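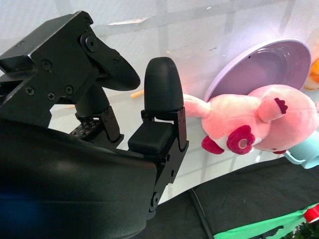

Okay, so I moved twice in one year, first from Bratent to Balley and then to the other side of Balley, and I want to talk about what I learned about packing. Start slow here, let people sit down. I always begin with hardware, meaning the tiny stuff, because boxes are easy and screws are what ruin your Sunday. Look at the black bracket up on the left, with the four small Phillips-head screws, three down near the bottom edge and one sitting higher up. Now imagine taking that off a wall or a desk at eleven at night and dropping those four into a coffee mug with all the others you took out that day. (Pause. Somebody will groan. Let them groan!) That was me, first move, and the mug went into a box marked KITCHEN.

## The first move

Give the numbers fast and then get to the stories. 456 miles, one rental truck, 148 boxes, and me and Clifford Melnyk, who is my brother-in-law and has a bad knee. I numbered every box, I was so proud of that, and I wrote the number on the top. Ask the room: what's wrong with writing it on the top? Wait for it. Right, you stack them! You can't read a single number once they're in a pile. Put it on two sides, and make it big enough to read from the doorway.

Then the list. I kept mine in a spiral notebook and the notebook went in a box. I'm not going to tell you which box, I still don't know how it got in there, but we found it in July when I was looking for the fan.

Tell the bed story here if there's time. The bed was a Stuvis, the kind with the slats that roll up, and I'd taken it apart carefully and taped the bolts to the headboard with painter's tape, which let go somewhere on the highway. So we slept on the mattress on the floor while the bolts rolled around the truck. Mehrangiz Ansari from my old office told me afterward she uses a zip bag and a zip tie through one of the bolt holes. Done, it can't fall off. I've done it that way ever since.

Things I'd say to anybody doing a long one:

- Pack the room you use least first. Guest room, hall closet, holiday stuff. You'll feel like you're getting somewhere.
- Books go in small boxes. I know you've heard it. I'd heard it too and I still filled a wardrobe box with cookbooks.
- Keep one bag that never goes on the truck: chargers, toilet paper, a lamp, a can opener, your medicine, the lease.
- Take a phone picture of anything with more than two cables coming out of it, before you unplug it.
- Before you take apart anything with a hinge or a joint in it, take a picture from the side and another from straight above. Joints are where I always guess wrong on the way back together.

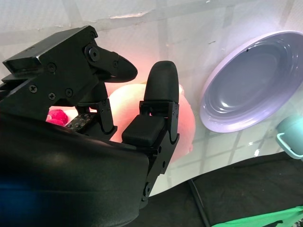
## The second move

Much shorter, across town, and you'd think that makes it easy. Slow down here, this is the part people come up and ask me about later.

A short move is sneaky. You tell yourself you'll do it in the car, a few trips after work, so you don't really pack, you just carry. I carried a laundry basket of plates on my lap while Hrvoje Jurić drove, and he took every speed bump like it was a personal insult. We made 21 trips. I could've rented the van for one day and been finished by supper!

So my rule now is that a short move gets the same boxes as a long one. Same numbers, same list, same bag of lamp and toilet paper. The only thing I skip is the heavy wrapping on things that'll ride by themselves.

Money bit, keep it short, people's situations are different. The rental place the second time was called Gagnon, a little family place out by the feed store, and the woman at the desk, Fiona MacBrayne, went through the contract with me line by line without my asking. She pointed out that I'd be paying for mileage I was never going to drive. So ask about mileage, ask what time the day ends (mine ended at 5 p.m. and I'd figured midnight), and ask if the dolly is extra. The dolly is always extra – get the dolly.

If anyone asks about hiring movers, say yes, if you can, and book early in the month. End of the month is when everybody's lease is up. If they ask about insurance, say I'm not the person for that and move on.

## Putting it back together

Drink of water before this one.

People plan the packing and then they treat the other end like it'll take care of itself. It took me longer to unpack than it did to pack, both times. What helped was picking one room a day and closing the door on the rest. Bed first, always, before you're tired. Then the bathroom, so you can shower. The kitchen can wait, you're going to eat pizza anyway.

And this is where the little bags pay you back. Every piece of furniture has its hardware tied onto it, and you write on the bag what it came off of and how many pieces are in there. If a screw is left over, don't throw it out yet! Put it in a jar by the door. Mine sat there until I noticed the bookcase leaning.

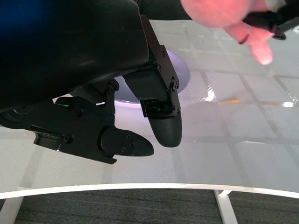
Same goes for the odd feet and felt pads and those plastic shelf pegs, the jar takes everything. After a month or so you can go through it, and by then you'll know what wobbles.

One more on tools. Keep a screwdriver, a hex key set and a flashlight in your own bag, the one that rides with you. Shivam Vishwakarma helped me with the second place and we spent the first half hour hunting for a Phillips screwdriver, and he ended up borrowing one from the neighbor across the hall, who now gets a plate of cookies from me every winter.

Questions. Repeat each one into the mic, the back row can't hear. The box list is on the handout, extra copies are on the chair by the coffee.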